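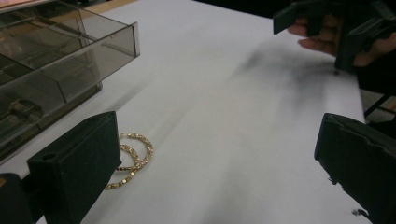 I finally got tired of keeping my jewelry in a cereal bowl. It had been on the dresser since we moved to Flurnside, and every morning I spent a few minutes picking chains apart before work.

So I bought a plastic organizer at Clemix, the smoky gray kind you can see through. They had a clear one too, but it shows dust and I don't dust much. The divider makes separate compartments, and I gave the biggest one to hoops, which are most of what I own.

The gold pair with the rhinestones went in last. I wore them to a wedding in Wurinstead in May and hadn't seen them since. They were at the bottom of the bowl under three bracelets I don't like. All the stones are still there, as far as I can tell.

I ended up with seven single earrings and no partners. I'm giving those until the end of summer -- after that they go.

Necklaces are still a problem. The box is too short for the long ones, so for now they hang on a hook inside the closet door. If anyone has used a hanging organizer they like, leave a comment. I'd like to keep it under $8.

The cereal bowl is back in the kitchen.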